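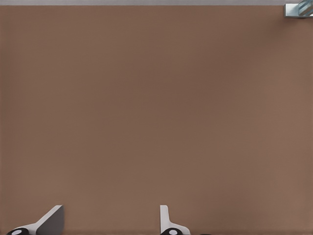 Wrist view in sim, gripper open over the brown table.

2024-12-03, sim bench notes

Good day! The wrist camera in the Suvarna scene finally renders at the same rate as the arm state, so each step in a recorded episode now has its own image. Before this we were saving the same picture for 2 steps running and the policy was learning to sit still. I replayed one of the old episodes next to a new one and the difference is obvious as soon as the arm starts down.

Things I like in the view above: both fingers are in it, with the tips clear against the brown, and there's plenty of open table between them. The bluish thing in the top right corner only just makes it in. I'd like to know how much the model leans on a corner like that when there's nothing else on the table to go by. Easy to test, just shift it and rerun.

Settings for the batch:
- episode cap 400 steps
- 30 episodes per start pose
- gripper starts open
- soft light only, no shadow pass yet

Total in the Voditz folder is 488 episodes, old ones included. The old ones have the doubled images, so don't train on the whole folder! I'll split them out tomorrow and leave a note in the readme.

Revathi Fernandes wants the brown varied more. I was set on keeping it plain until the first training run is in, but she showed me her Belville runs, where the policy fell apart on a slightly lighter table, and I've come around. Plan is to jitter color and grain per episode and leave the geometry alone. The grain is so fine at this distance that I doubt it survives the downsize anyway. Check that first, could save us the trouble.

Still open:
- far edge of the table shows as a thin gray strip at the top. Does it stay in view through the whole descent? Plot it.
- the Restberg loader flips channel order on some files. Found it because the table came out blue. Fix is one line, not pushed yet.
- finger opening is logged in meters in one script and as a fraction in the other. Pick one. I vote meters.

Training run goes on tonight with the new episodes only. Really want to see that first loss curve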